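Washing up order when the sink is tiny?

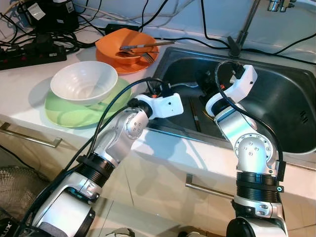

Moved in 2 weeks ago and still can't get a rhythm going. Stainless sink, single basin, hardly any worktop to the left of it. I stack bowls on plates while I wait for the hot tap, then the cutlery ends up in a bowl and the chopsticks always end up down in the basin. Do you do cutlery first or last? And can a long metal thing with a wooden handle soak with everyhting else?
Montserrat Figueroa

Glasses, cutlery, bowls, plates, pans. Always that order. Don't soak the wooden handle, wipe it and dry it straight off. Same with chopsticks if they're wood or bamboo. Also get your plugs and cables well away from the tap side, mine are all up on hooks now.
Wynne

just get a dishwasher
Gavix

Bit harsh above! I do cutlery last, leave it standing in a mug of hot soapy water while you do the plates, comes clean in seconds. Scrape plates before you stack them or the underneaths get greasy and your washing both sides. Ribbed bowls want a brush, sponge misses the grooves. Rack over the basin helped me loads to, if yours is wide enough
Darmont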